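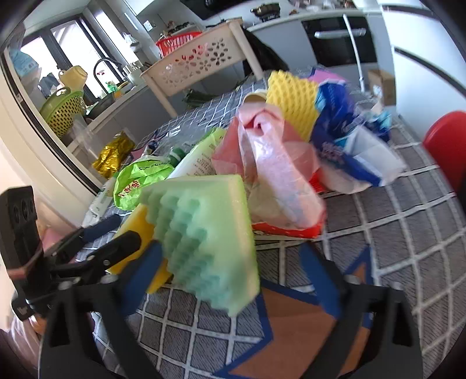
4.2 Changes in task content and pace

Before the hand-held grippers were introduced, the household sorting team at Laxdal worked with both hands and without any record of individual movements. A worker cleared a kitchen table or counter, put the objects where the client wanted them, and reported the job as a single entry in the Kurker scheduling system. Under the Trarnero programme the same work is carried out partly with a gripper held in one hand. The camera on the tool records each grasp, and the recordings are used to train the arm that the firm intends to place in its own sorting room. The 16 workers who agreed to take part in the study had all done the job in both forms.

The most consistent change concerns the unit of work. Clearing a table was formerly one task with a loose internal order. It is now divided into episodes, each of which begins with an approach and ends with a release. Workers were asked to complete 50 episodes per shift, a target set by the project office at Brumberg and not altered during the period of observation. Most participants reached it, but the time needed varied strongly with the objects on the table. Figure 3 gives an indication of the range: a pale green foam block is held between the fingers over a table that also carries a crumpled plastic bag, a leaning tube, bottles and gold foil packaging. Rigid bottles could usually be taken in one attempt. Foam tolerated an imprecise grasp and was often chosen first. Thin bags and foil were left until last, and several participants said they had begun to judge a table by how much film it held.

This ordering by ease of grasp was a new element. In the earlier form of the work, order followed the client's wishes or the layout of the room; food was put away first, and packaging was collected as it appeared. Workers described the gripper as having its own opinion about where to start. Two of the more experienced participants kept to the old order and accepted a lower episode count. Their recordings were later marked as useful by the training group, as they contained a higher share of difficult grasps, but the scheduling system had no means of crediting this.

A second change concerns what counts as a mistake. A dropped bag had no meaning under the earlier arrangement, as it was simply picked up again. In the recorded form it produces a failed episode, which is kept and labelled. The instructions state that failures are valuable and carry no penalty. Nevertheless, in the interviews 55 per cent of all comments about pace referred to dropped or slipping objects — far more than referred to the target itself. Participants slowed their closing movement on light items and watched the finger pads closely. Some reported a stiff wrist at the end of the shift, chiefly after tables on which many objects lay at an angle.

Thirdly, attention to the surroundings was reduced. Workers who had previously wiped a surface or rinsed a cup while passing now postponed such steps until the tool had been put down. Clients noticed this in a few cases and asked whether the service had been shortened. It had not, although the share of the visit spent at the table had grown.

The archive held almost 2000 labelled episodes when the interviews began in October. Participants had seen very few of them. Requests to view one's own recordings were granted on two occasions, and in both the worker afterwards altered the angle of approach without further instruction. Whether wider access would have a similar effect cannot be judged from so small a number of cases. Section 4.3 turns to pay and to the grading of skill, where the division into episodes had consequences that the firm had not planned for.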